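How to apply for a seat on a county board or commission

Most counties fill dozens of unpaid seats each year by appointment. Planning, library, parks, water and elections boards all work this way. The process isn't hard, but it is spread across several offices, and the notices are easy to miss. These steps follow the procedure in Pumaneck County. Other counties use different form names, but the order is much the same.

Step 1. Find the vacancy list

Go to the county clerk's page and look for "Boards and Commissions." The list is usually a PDF. It shows the name of the board, the seat number, the date the current term ends and who makes the appointment. In Pumaneck the list is updated on the first business day of the month. If the one online looks old, call the clerk's office and ask for the current copy. They will email it to you.

Pay attention to the "appointing authority" column. Some seats are filled by the county executive alone. Others are filled by the executive with a vote of the county council, and a few belong to a single council member. This decides who reads your application and who you should be talking to.

Step 2. Check that you qualify

Look up the ordinance that created the board. The number is next to the board's name on the list. You are checking for:

Residency. Most seats require you to live in the county, and some require a certain district. The Grovero and Vidal districts each have a reserved seat on the planning board.

Party balance. The elections board can't have more than a set number of members from one party. If the open seat has to go to another party, your application will be held until a different seat opens.

Conflicts. County employees and people with current county contracts are barred from most boards. If your spouse has a contract, ask before you apply.

Step 3. Fill out the application

The form is two pages plus a disclosure statement. Type it if you can. For the question about your interest in the board, keep the answer to a short paragraph and name one or two things the board has dealt with in the past year. You can find these in the minutes.

The resume is optional on paper. Send one anyway, one page, with work and community experience that fits the seat.
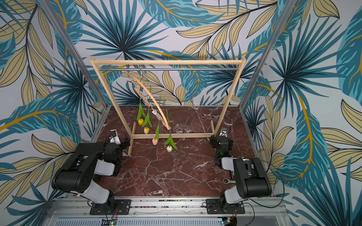
Some seats also need signatures from registered voters in the district. Only the charter review seats ask for this in Pumaneck, and the clerk checks each name against the voter roll, so collect more than the minimum. Printed names have to be readable. A signature with no street address is thrown out.

Step 4. File it with the right office

Applications go to the clerk, even when someone else makes the appointment. You can file by email, by mail or at the counter. For this round the deadline is 4 p.m. on Fri 13 December. A postmark does not count - the clerk has to have the papers in hand. Ask for a stamped copy or, if you file by email, a reply with the receipt number. Keep it.

Step 5. Contact the appointing office

A short note is fine. Say which seat you applied for, give your receipt number and offer to answer questions. Hazel Szabo, who served two terms on the library board in Olia, wrote to her council member the same week she filed and got a call back within a few days. One note and one follow-up is enough.

Step 6. Go to the interview and the vote

Not every seat has an interview. When there is one, it lasts 15 to 20 minutes. Expect to be asked whether you can make the meetings, what you know about the board and whether anything on your disclosure needs explaining. Read the last 3 sets of minutes before you go.

If council approval is needed, your name will be on a public agenda. You don't have to speak, but be in the room in case a member has a question.

If you are not appointed

Applications stay on file for one year. You can ask the clerk to move yours to a different board without filling out a new form, but the request must be in writing. If you were already serving and your name was left off the new list, check your appointment letter. In many cases you keep the seat until your replacement is sworn in.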